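The Folded Edge

At a housing program in Stotstead, the linen lesson begins on the bed

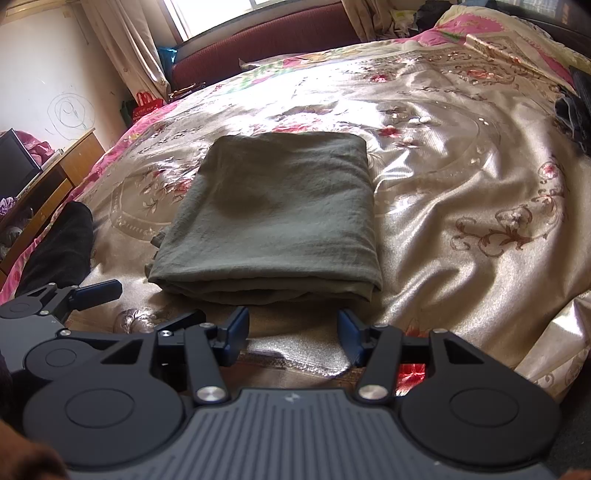
STOTSTEAD, January – The bedspread is a satin one, cream and beige, with pink, red and brown flowers, and the sun has reached part of it. On it sits a single piece of olive-green cloth, folded into a rectangle. The layers show along the front edge, and one corner hangs down at the lower left. By the standards of the Duralska Household Program, that corner means the piece will be folded again.

The program, now in its third year, teaches residents of the Duralska apartments how to store and care for household textiles. Its founder and director, Homa Ansari, spent 17 years in hospital linen services before coming to Stotstead. She holds the view that most homes own enough storage and fold badly for it.

"People ask us for shelves," Ms. Ansari said. "We ask to see a closet first. In most cases the blankets have been folded to the size of the person's arms, and the shelf was built to some other size."

The course takes place in residents' own bedrooms and lasts three visits. The first is given over to sorting. The second deals with folding, and the third with putting away. Enrollment has reached 300 households, and a further 40 are waiting for a place in the spring.

Folding is taught on the bed. Kitchen tables were used in the early months and were found to be too narrow for anything larger than a pillowcase. A bed permits a full blanket to be opened flat, and it stands at a height that most adults can work at without strain. The drawback is the surface. A satin bedspread is slippery, and a heavy cloth tends to travel across it while the second half is being brought over. Instructors recommend laying one hand flat on the finished half – palm down, fingers spread – and drawing the other half across slowly. Residents who prefer to do so may turn the bedspread back and work on the sheet beneath.

The method itself is plain. The cloth is opened, smoothed outward from the middle, and folded lengthwise until it matches the depth of the shelf. It is then folded crosswise to the width required. Loose corners are tucked inside before the last fold. The closed edge faces the front of the shelf, so that a single piece may be lifted out and the rest of the pile left standing.

Wrinkles on the top layer are not considered a fault. "A wrinkle will lie down under the next blanket," said Shirin Pakzad, the senior instructor. "A corner that has come loose will catch on the one above it, and by the end of the month you have the whole pile on the floor."

Ms. Pakzad keeps a written record of every closet she visits, with the shelf depth entered in the first column. Her notes have been gathered into a short handbook, known among residents as the Mahmoudi book after the hall in which it was first handed out. It contains a chart of common shelf depths, a page on fitted sheets that has been revised more often than any other, and a section on mending worn hems. A second edition is in preparation and will include advice on seasonal storage, a subject on which residents have written in at length.

Opinion within the program is divided on the matter of rolling. Ms. Ansari permits it for towels and travel. Ms. Pakzad does not teach it for bed linen of any kind, holding that rolled pieces are difficult to stack and tend to be put back unrolled. The handbook gives both positions and recommends neither.

Fabric bags are another point of discussion. Residents with deep closets often wish to store winter blankets in them, and the program has no objection, provided that the contents are fully dry and the bag is marked on the side that faces out. Plastic covers are discouraged for wool.

The Drerico building, across the courtyard from the Duralska apartments, will join the program in the spring. Its bedrooms are smaller, and the closets are fitted with shallow shelves that do not appear on the present chart. Ms. Pakzad has asked for the measurements in advance of her first visit.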